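Preguntas frecuentes - Enseñar al robot a preparar flores con Hemmin

¿Hace falta saber programar para enseñarle una tarea?
No, y nos alegra poder decirlo así de claro. En el taller de Wondutwood la mayoría de quienes manejan los brazos a distancia vienen de otros oficios, y suelen sentirse cómodos tras 2 sesiones tranquilas con los mandos.

¿Por qué flores artificiales?
Porque aguantan muchas repeticiones, y las primeras veces todos apretamos de más. Con hortensias y rosas se aprende muchísimo: los tallos se cruzan, las hojas se enganchan y hay que pensar bien por dónde coger cada pieza.
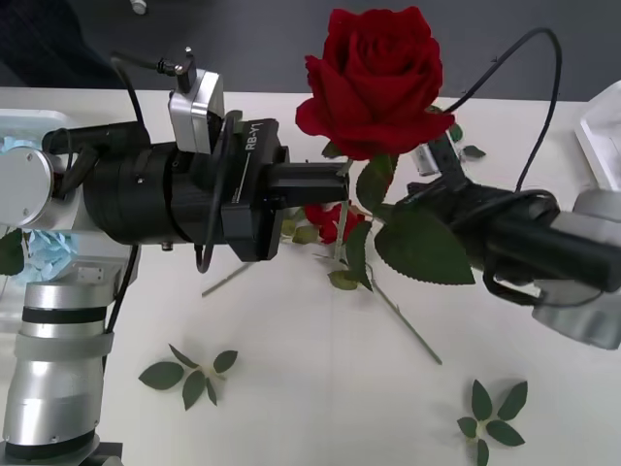
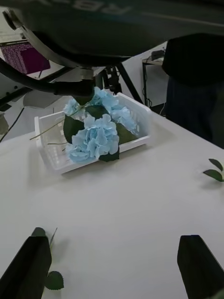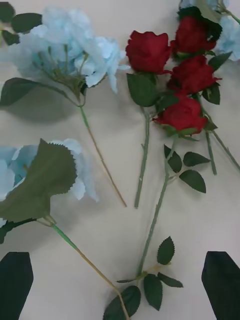
Rosas y hortensias azules sobre la mesa blanca. La segunda y la tercera vista son de cámara de muñeca.

¿Cuántas demostraciones tengo que grabar?
Para una tarea sencilla pedimos 24, con las flores colocadas cada vez de otra manera. Si una sale torpe pero termina bien, guárdala - también sirve.

¿Y si me equivoco a mitad de una grabación?
Suelta con calma, vuelve a la posición de inicio y márcala como descartada en Kurix. Nos ha pasado a todos, de verdad.

¿Cada cuánto conviene descansar?
Cada 15 minutos, aunque te encuentres bien. Las manos se cansan antes de que uno lo note y en los agarres finos se ve enseguida.

¿Puedo llevar mis propios objetos?
Claro que sí, escríbenos antes a través de la página de Vesitz y miramos juntos si caben entre los dedos de la pinza.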